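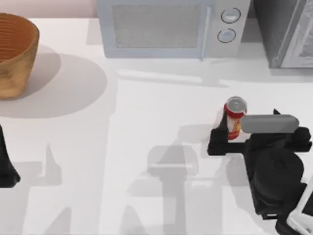 Kitchen task in the simulator, right gripper on the can, basket at upper left.

Thursday, September 13, 2018
Notebook of the student project, manipulation group. Written by Shuzhen Lu. Present: Edileuza, Benedito, Cauã in the afternoon.

Task for this week is still "can to basket". The right arm must take the red can from the counter and bring it to the basket. The left arm has no job in this version, it only must stay out of the way.

Morning. I started the scene with the new friction values from Benedito. In the old values the can was turning between the finger and the pad each time the wrist moved. Benedito thinks the contact of the pad was too soft, and I think the friction was too low, so we changed one thing only and left the softness as before. First runs with the new values: the can stays upright in the grip when the arm is standing still. When the arm accelerates I still see a small turn, maybe a few degrees. I did not measure it yet. To do: write the can orientation to the log in every step, not only at the end.

I also opened the old log from February to compare, but the file has no column names and Marcela is the only one who knows the order. Sent her a message.

Scripted runs. The script from Edileuza ran 158 times before I stopped it for lunch. We planned 500 for the report, so the rest must go in the night. I do not write the success rate here, because the success check is wrong (see below) and then the number would be copied by somebody into the slides. Please wait for the corrected one.

Problem with the success check. Edileuza found it. The check looks if the center of the can is inside a box, and this box is bigger than the basket. So a can which falls next to the basket on the side of the microwave can also be counted as success. She made the box smaller and added a condition for the height. Now we must also decide what to do with a can which lies on the rim. Benedito says it is a failure. I say also failure, but we should count it separately, for the reason that the person who reads the report will ask.

Path of the arm. Between the can and the basket there is a lot of free counter, so the simple straight path is possible. But the can starts near to the microwave, and in run 4 of the afternoon the planner went up and back first and the forearm came very close to the dark appliance in the corner. It did not touch, the log says no contact. I put a bigger safety distance there. Cost: planning is slower. Cauã will look if we can give the planner a simpler shape for the appliances, because now it uses the full mesh with the knobs, and nobody needs the knobs for collision.

Shadows. Cauã asked if we can switch off the shadows to make rendering faster. I tried it. It is faster, but for me it is then much harder to see how high the gripper is over the counter when I drive by hand with the controller. White counter, black gripper, no shadow: I hit the counter two times in the first minutes. So for hand driving we keep the shadows, for the night runs without pictures we switch them off. For the training pictures we need a decision of the whole group. My opinion is to keep them, the real table in the lab will also have shadows.

Hand driving. I did it for one hour, then Cauã. He is better than me, he goes slowly down and closes only one time. I close, open, correct, close again. Edileuza said both styles are useful for the data, which was kind of her. We should write in the file name who was driving.

Small things:
Scene file saved under the name clurora_kitchen_b. Please do not overwrite, make a copy.
The random seed was fixed in my branch since last week and I forgot it. Every "random" start position of the can was the same one. I am sorry, this explains why my results looked so stable. Seed is now free again.
Computer Pacheco has 524 files in the temporary folder from old runs. I will delete them tomorrow evening if no one says stop.
The left arm drifts a little when it has no command. Benedito gives it a fixed hold position.

Later, 18:30. Answer from Marcela: the orientation columns in the old log are w, x, y, z, and our new reader takes x, y, z, w. So the comparison I made this morning is not valid and I crossed it out on the paper version. With the correct order the old runs show more turning of the can than I believed. I will make the plot again with both logs.

Night run started with the new check, no shadows, free seed. Edileuza comes first in the morning and will look if it is still alive. If it stopped, please copy the last lines of the terminal before restarting.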